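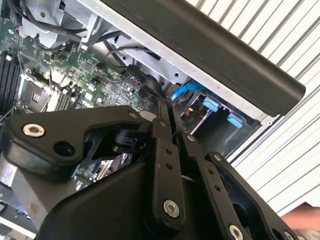 An open desktop computer, with a bit of green circuit board showing.

The Smell at Undach

The smell hit me in the parking lot, and I'd been warned, so I can't complain. Machine coolant that has gone bad smells like eggs and a wet dog and pennies, and if you get it in your hair you will be sleeping on the couch (I have slept on the couch). I sold filters for Avex back then. Bag filters mostly, some magnetic separators, and a little centrifuge called the Tereo that I loved more than was good for me.

The plant at Undach made valve bodies. They had a central sump under the floor that held 700 gallons, and every machine on the north wall drank out of it and spat back into it all day long. The shop foreman met me at the door with a paper mask on and a second one in his hand.

"You're the centrifuge," he said.

I said I was! I had the brochure out before I had my coat off. He didn't look at it. He walked me over to the sump, lifted the steel grate with his boot, and we both stood there looking down like it was a grave.

Now, I'd been selling long enough to know you don't talk over an open sump. You let it talk. But I was nervous, it was December and I hadn't closed anything since the leaves came down, so I started in on micron ratings. I talked about fines. I talked about tramp metal. I believe I used the word "synergy," which I'm still sorry for.

"How much?" he said.

I told him. He let the grate drop, and it made a noise that stopped two conversations across the room.

"Vigfúsdóttir quoted us less than that."

Of course they had. Vigfúsdóttir was the other outfit in our territory, and they had a drum filter that worked fine and a van that was cleaner than my kitchen. I had lost to that van all over the county. I'd followed it down Route 214 once for an hour, just being angry at it.

So I did the thing I'd been told never to do, and asked if I could look around by myself. He shrugged and went off to yell at a forklift.

I walked the return lines. They were open troughs, running along the backs of the machines, and I got down on my knees in my good pants with a flashlight and followed them from one end of the wall to the other. It took most of the morning. People stepped over me. A woman running a lathe handed me a rag without a word, and then, a while later, half a tangerine.

Behind the last machine the trough took a bend it had no business taking. Somebody years ago had moved that machine over and bent the steel to suit, and past the bend it ran dead level for the length of a bathtub. The coolant just sat in there, under a skin you could have written your name in. There was a glove in it. There was a sandwich, or what had been one, still in the bag.

I stayed down there a good while with my flashlight. The Tereo would've pulled the metal out of that sump beautifully, and the place would have gone on smelling exactly the same, and by spring they'd have hated me and the machine both. I thought about my truck payment. I ate the tangerine, with those hands, which tells you my state of mind.

Then I went and got the foreman and showed him.

He looked at the sandwich for a long time.

"That's day shift," he said.

I told him to cut the level piece out, put in a new one with some slope to it, drain and clean the sump, and fill it fresh. Five hundred dollars in steel and a bad weekend. He asked what I'd charge him, and I said I didn't sell steel.

My manager had plenty to say about it when I got back. I held the phone out the truck window for part of that call and told him it was wind.

I did go back in the spring. They were still running bag filters, cheap ones, not ours, and the floor smelled like oil and burnt coffee, the way a shop should. The foreman was on the phone and he waved me toward a chair. Through the window behind him I could see a very clean van in my usual parking spot.

He put his hand over the receiver.

"Don't leave," he said. "I've got another sump."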